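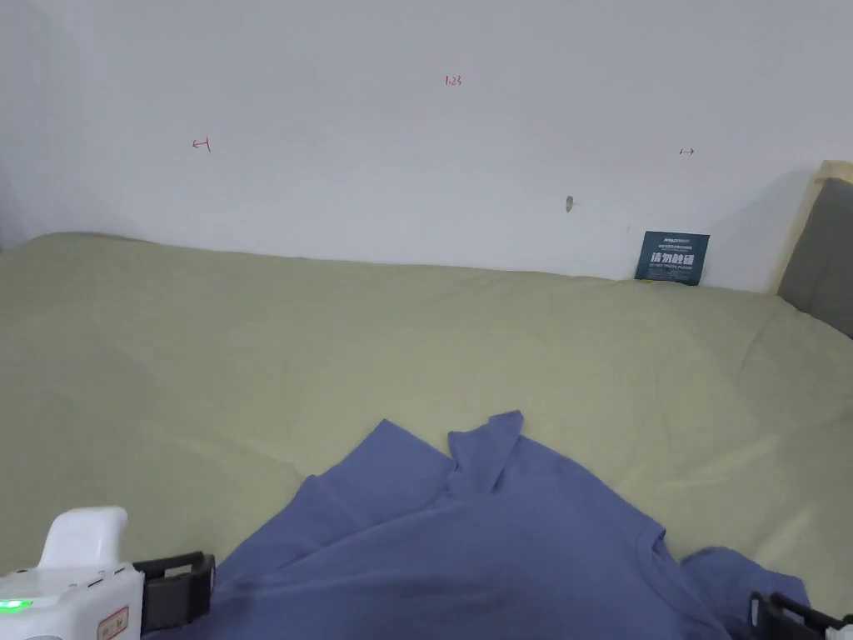

Sepehr Safavi writes that he has read the Curomberg Ledger since it was stapled, and would like to know why we print a correction for a misspelled street but let a whole paragraph of nonsense from the mayor's office stand. Fair enough. The street was our mistake. The nonsense was a quotation, accurately taken down. We do try to put someone who knows better in the next paragraph, and when we can't find that person before deadline, we should say so more often than we do.

His letter was one of several that asked for more or less the same page, so we wrote it.

FREQUENTLY ASKED QUESTIONS: CORRECTIONS, SOURCES AND COMPLAINTS

How do I report an error?

Write to the corrections desk. The desk is Ekaette Nwankwo, who also edits the arts pages, so a little patience during festival week is appreciated. Tell us the headline, the sentence and what it should have said. "All of it" has been tried.

Where do corrections appear?

In print, on page 2, under the weather. Online, at the foot of the story, with the date of the change. If the mistake was in the headline, the note goes at the top. We used to put every note at the foot, until a reader in Lengyel pointed out that it was like apologizing from the next room.

Do you ever change a story without saying so?

Typos, yes. If we spelled "public" without the l, we fix it and go lie down. Anything that alters a fact, a name, a number or the sense of a quotation gets a note.

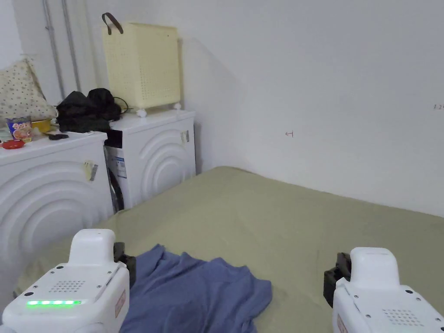 Can I read a story about me before it is published?

We don't show drafts to the people in them. A reporter may read your own quotes back to you over the phone, and will check technical points if the subject is complicated.

Why do you use unnamed sources?

Less than we did. An editor has to know who the person is, and the story has to say why the name is missing. "Because he asked nicely" was struck from the style guide some time ago. During the Stulis bridge contract stories, three people would have lost their jobs, and we would do the same again.

Who owns the Ledger?

A holding company called Zodwood, which also owns a radio station and a parking garage. The garage does best. Zodwood sees the budget and not the stories, and when we write about parking we mention the garage.

How long can a complaint be?

There is no limit, though the longest so far ran to 2000 words and included a map. We read it. The map was good. Letters meant for publication should stay under 60 lines, and we will cut them if they don't.

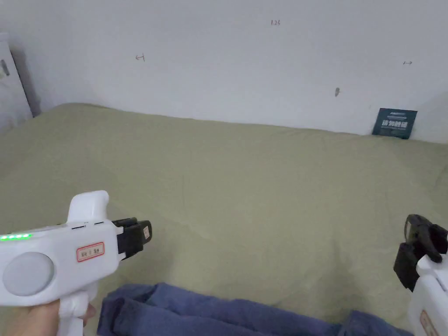 Pencil marks on a white wall above a green bedsheet.

What if I don't like your answer?

Ask for it to be reviewed. The managing editor looks at the file without the reporter in the room and replies in writing. Last year about 40 people asked, and some of them were right, which made for a long August.

Will you take down an old story about me?

Rarely. If charges were dropped and we never reported it, we will update the story. If you simply have a better haircut now, we sympathize.

Page last revised Saturday, July 12, 2025.

COMMENTS

marnie_k: Page 2 under the weather is fine except you got the weather wrong too

Old Stulis Road: Still waiting for the note on the bridge toll story. It was the eastbound lane.

Corrections desk: It was. Going in Tuesday.

T. in Lengyel: I am the "next room" reader. No byline?

RELATED
How we cover local elections
Sending us a letter
Why the crossword moved
Advertising and the newsroom

Contact the newsroom | © Curomberg Ledger | Back to top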